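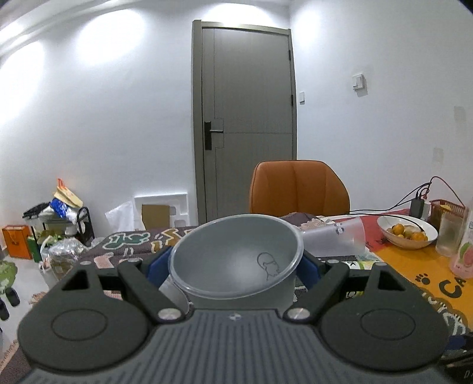 4.2 What the table clearers told us

I spent the spring at Gilmartin, a catering firm on the edge of Tramthorpe, where the people who clear and reset tables had been asked to teach the job to a machine. They did this with a hand-held gripper, picking things up with it as they would with their fingers, and what it recorded was passed on to Traltano, the company building the clearing arm. Figure 3 shows the tool closed on a plastic cup, with its two blue fingertips pressing from opposite sides.

Figure 3. Gripping a tilted cup at a cluttered table. A second, clear cup lies on its side just to the right.

I should say how the work was shared out, as it matters for what follows. Five people took turns, and each was asked for 100 pick-ups in a shift, on top of a shortened round of ordinary clearing. We ended up with 400 minutes of interviews and 276 diary entries, most of them written on the bus home (and a few, I suspect, on the stairs during breaks). I read every one of them, some twice, and I have kept the spelling as it was.

The first thing people talked about was their hands. Clearing is quick work when you have done it for years, and you hardly look at a cup before it's in your other hand with two more stacked inside it. With the gripper you get one cup at a time. Maeve Fahy, who had been clearing tables longer than anyone else in the group, found this maddening in April and rather interesting by the end. "I had to find out what I do," she told me. "I never knew I go for the ones lying down first!" Once she'd noticed it she began telling the others, and it turned into a proper argument about whether fallen cups or full glasses should come first. It was still going when I left.

That argument is worth a bit of space. Before the project, there was no agreed way of clearing a table at Gilmartin. The supervisor's sheet said "clear and wipe" and that was the lot. Now there was a written order, put together from what the clearers said they did, and it was pinned up beside the rota. Two of the diaries treat this as a kind of recognition. Pádraig Sheehan's does not. He wrote that he used to be trusted to see what a table needed, and that he now felt watched against a list he had helped to write. I asked him later if he would rather it had never been written down, and he thought about it for a good while before saying he'd rather it had his name on it.

Pay came up less than I expected, though more towards the end. Gripper time was paid at the clearing rate, and several people felt it was a different job – slower on the feet, harder on the wrist, and much harder on the patience. One diary just says "it's teaching, so pay me like a teacher". The firm told me it was looking at this. By the time I finished my visits the rate hadn't moved.

Then there's the talk. Clearing at Gilmartin is done in pairs, and pairs chat. The person holding the gripper tended to go quiet, and their partner drifted off to another table. I hadn't planned to ask about this at all, but it's in diary after diary, often as a grumble about something else (the radio, the length of the shift). At Proklow, the smaller site we come to in section 4.3, the pairs stayed together and swapped the gripper between tables, and the grumbling there is nearly all about sore wrists.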